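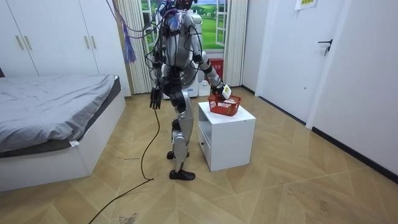 Getting a room-tidying robot into your team's working day

I look after the practice flat at Justlow, where our humanoid spends its shifts in a bedroom learning to deal with baskets, blankets and whatever else people leave lying about. Before the robot came, four of us did the room resets and the tidying demos by hand. Now the job looks quite different, and a few people have written to ask how we organise it. So this is my way of doing it, bumps included. I'm not an engineer! If you want joint settings and software, ask Barış Akbulut, who wrote the Erdem manual and will happily talk until teatime.

What you need before you start

A room you can leave set up. A printed list of where things live. One person per shift who has the final say on stopping the robot. A notebook (paper, please, because you'll be writing in it standing up). And a proper chat with the people whose work is about to change, which I'd do before any of the rest.

Step 1: Talk to the team first

We got this wrong. The robot was announced in May, in an email, and by lunch half the floor had decided they were out of a job. Tuncay Toprak had been doing resets longer than anyone and he heard about it from the delivery driver. I still wince.

What I'd do now is sit down with everybody and go through the day's tasks one by one. Which ones will the robot try? Which stay with us? Who gets trained on what, and does the pay change? If you don't know the answer to that last one, say so and give a date when you will. Ours took far too long, and the grumbling in between was completely fair.

Step 2: Pick one small task

Start with something dull. We chose moving a light basket that sits on top of a nightstand. Everyone wanted to begin with making the bed, me included, but a blanket never lands the same way twice and you'll lose a week to it.

Write the task as one sentence, with a start and an end. "Basket from the nightstand to the bed" will do. "Tidy the corner" won't, as you'll all have a different idea of what tidy means and so will whoever reads the notes afterwards.

Step 3: Mark your starting spots

Agree where the robot stands and where the furniture goes, then mark it. Pen on the floor is fine if the floor is yours to write on, otherwise use low-tack tape. Put the date next to each mark, or you'll end up with three generations of marks and a row about which is the real one.

Step 4: Sort out the cables

Give this one longer than you think it deserves. A cable across the floor is a trip hazard for you and a snag for the robot. Before every run I walk the full length of ours from the body to the wall and check that there's slack, that it's clear of the feet, and that no door is going to close on it. Then I check where my colleagues are standing. People drift in to watch, they really do, and they look at the hands and never at their own feet.

Step 5: Run it, and write it down

One person watches with a thumb on the stop button. The other writes. Swap every 60 minutes, even when it's going well, because watching is tiring in a way that lifting isn't. I used to go home with a sore back and now I go home with sore eyes (I'd still take the eyes).

Our first full round was 153 attempts and 127 of them went into the notebook as good. The rest were worth more to us, to be fair, as that's where we found out the basket was being put back too close to the edge. By us, I mean. The robot was doing what it was told.

Step 6: Put the room back by hand

Resetting is still a person's job here, and a busier one than before. Furniture back on its marks, basket back on top, doors as they were. Don't hurry it, and don't let anyone step in until the stop has been pressed and called out loud.

What it has changed for us

All four of us are still here. There's less carrying and more sitting with notes, which suits me and doesn't suit everyone. Tuncay missed being on the move, so he now does most of the resets and trains the new starters at our Nurkar site, and he got the higher grade for it after some arguing. The quiet is odd too. We used to chatter all through a shift, and when one of you is watching and one is writing, you can't. We've started taking our breaks together to make up for it, at half past ten, kettle on, robot off.

I'm writing up the blanket next, once we've got a version I'd trust someone else to follow.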